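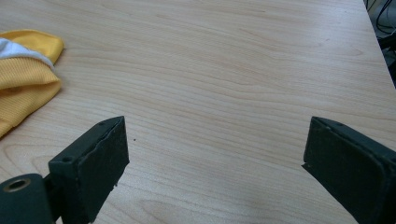 Department of Textile and Household Studies – Student Project Reports

Folding and Storage of Small Household Textiles: Report on the Arley Project

Reading time: 3 minutes

1. Purpose

The project examined how small padded and knitted textiles should be folded and stored in a shared apartment with limited drawer space. Large items such as sheets and towels are well covered in the course reader. Small items receive little attention there, although they account for much of the disorder in an ordinary kitchen or hall closet. The work was carried out for the second-year course in household management, using the practice apartment at Arley.

2. Materials

The sample consisted of 36 items in regular household use, sorted into flat cloths, ribbed knits and quilted pieces. Ribbed knits with an inner layer were recorded separately, as the two layers tend to shift against each other when the item is handled. All items were laundered once before the trial at the department's expense.

Storage was provided by two shallow drawer inserts from Storura and one lidded bin from Tudik. The inserts were 36 cm wide, and this width determined the size of every fold.

3. Procedure

All folding was carried out on a light-colored wooden table. Each item was first dropped in a loose heap, so that every fold began from the same kind of disorder. The item was then spread out, smoothed by hand from the center, and folded by one of two methods. In the first, it was folded in thirds and then in half. In the second, it was rolled from the short side. The finished item was placed upright in the insert and left for 15 hours before inspection.

The patterned quilted cloth was used as the reference item throughout.

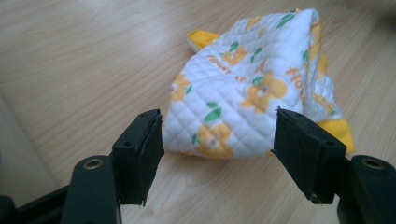

It was selected because the diamond stitching gives a ready guide for the fold line, and because its yellow edging makes an uneven corner easy to notice. The white ground with its printed flowers also allowed the front and back of a fold to be told apart quickly in our notes.

A total of 141 folds were completed over the term. Folds made on the first Saturday were excluded from the results, as the group had not yet agreed on how firmly an item should be pressed.

4. Results

Flat cloths kept their shape under both methods. Quilted pieces performed better when folded in thirds; rolled pieces opened in the drawer and pushed their neighbors out of line. Ribbed knits gave mixed results. Rolling left fewer creases, but the inner layer often bunched at one end and had to be straightened by hand.

The Tudik bin was less satisfactory than the drawer inserts. Items at the bottom were disturbed each time something was removed – a problem that no folding method corrected.

5. Recommendations

The group recommends that quilted cloths be folded in thirds along the stitching and stored upright. Lined knits should be smoothed from the inside before rolling. Further work should include thicker items, such as oven mitts, which did not fit the inserts when closed.

Comments (3)

tudor_lane: Did you try rolling the quilted ones from the long side? Mine stay shut that way, but they do take up more of the drawer.

M. in second year: Section 3 is useful. We had the same trouble agreeing on pressing and ended up writing it into our method sheet.

kitchendrawer: Agree on the bin. I gave up on mine and moved everything to inserts in September.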